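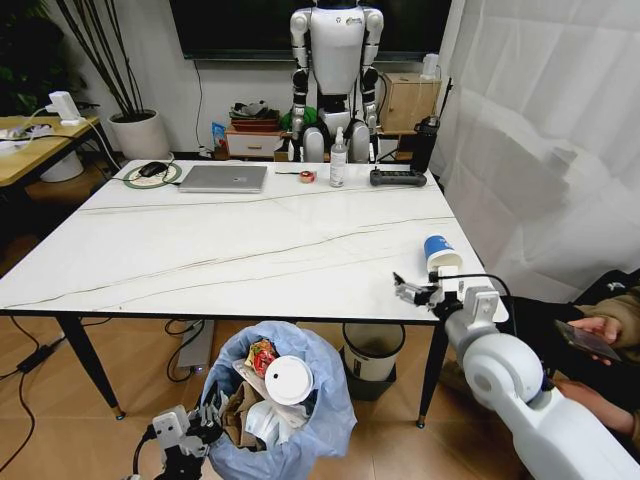

So I've spent most of February fighting with the grasp filter, and I finally think I know what was wrong with it. If you've been reading along you know the setup by now: Bendine does the segmentation, my planner (still called Hekden, still a bad name, sorry) picks a grasp, and a little state machine decides if we believe it. The piece in the middle is supposed to throw out any grasp that makes no sense for the object's pose. And it was great at that! It threw out almost everything. A paper cup tipped on its side near the edge of a table, like the blue and white one in the right gripper, would come back with a perfectly nice list of candidates, and then my filter would kill every last one of them and the log would just say NO VALID GRASP and go to sleep.

I blamed perception first because I always blame perception first. The table has that marble pattern with veins all over it, and I was sure Bendine was gluing bits of vein onto the cup. I saved out a bunch of masks and looked at them with my coffee one morning and they were fine. Kind of beautiful, even. A little ragged along the rim, but I'd have drawn them worse by hand.

Then I blamed the point cloud, then the calibration, then (briefly) Mahlet Negussie, who had touched the calibration file. Mahlet, if you're reading this, I take it back.

It was the approach cone. Way back when I only cared about upright cups, I wrote a check that compares the approach direction to the object's long axis and rejects anything too close to parallel. Makes sense for a standing cup, where the long axis is up and I wanted the hand coming in from the side. But I never passed in the estimated axis. I passed in world up. Every time! So for a cup lying down, the filter was happily tossing all the top-down grasps, and those are the only ones the collision checker would have let through anyway.

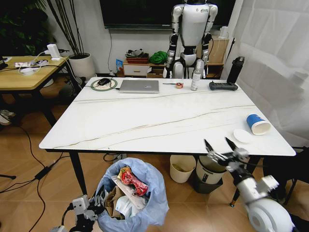 The fix is 2 lines. I'm not going to tell you how long it took me to find 2 lines. I wrote a replay script that feeds old logged scenes through the filter without moving anything, and out of 101 scenes the old version gave up on 11 that the new one finds a grasp for. Finding a grasp isn't the same as the grasp being any good, so don't go quoting me on that number. Most of the rest were upright cups, so they never hit the bug.

The replay script might be the more useful thing to come out of this. Bezawit Ayele has been telling me to write one since forever and I kept saying I'd do it after the next milestone. It's ugly — it reads the whole log into memory and the color map is hideous — but now I can change one threshold and see what moves before I go anywhere near the arms. I added a flag that prints which check rejected each candidate, too. Should have had that on day one.

Next up is the release pose over the bin. Right now the planner aims for the center of the opening at a fixed height, and I'd like it to look at how full the bag is first. Tavares (our logging tool) already stores the depth crop I need, so it's mostly plumbing. I also want to get the retry limit out of the code and into the config. It's set to 9 and I have no memory of picking 9.

If anybody has a nice way to get a stable axis for something as stubby as a paper cup, please leave a comment. Mine flips end for end between updates and I'm currently covering that up with an absolute value.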